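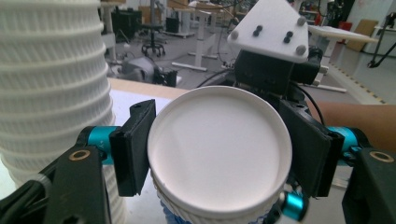
The recap at the start is longer than the news in it, one viewer wrote under the third episode of Drellia, and asked why Plirkard could not put the old interviews online and leave them alone. Comments of this type led to the present project.

Drellia is a television series on the pop group Lolletti, built from backstage interviews that had not been broadcast before. We studied three episodes and the 2,377 public comments posted under them on the Plirkard site. After removing duplicates and comments under five words, we coded a sample of 345. Two students coded each comment separately and settled differences by discussion.

The main categories were new material, repeated material, editing and privacy. Repeated material was the largest category in all three episodes. Privacy came up mostly in the second, where the singers talk about the breakup of the group – a section that the magazine Riis had described in print before the broadcast.

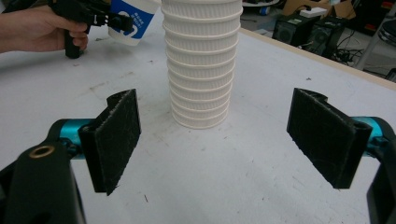
Repetition was harder to code than we expected. An interview clip may appear in the trailer, in the opening recap and again in full, with a few new seconds each time. The layout is close to a tall stack of paper cups, where each cup adds one ridged ring to the column and the rest of it sits inside its neighbor. We therefore logged only the added seconds as new material and marked the remainder as overlap.

The sample covers one site only, and deleted comments could not be recovered. The coding sheet is in Appendix A.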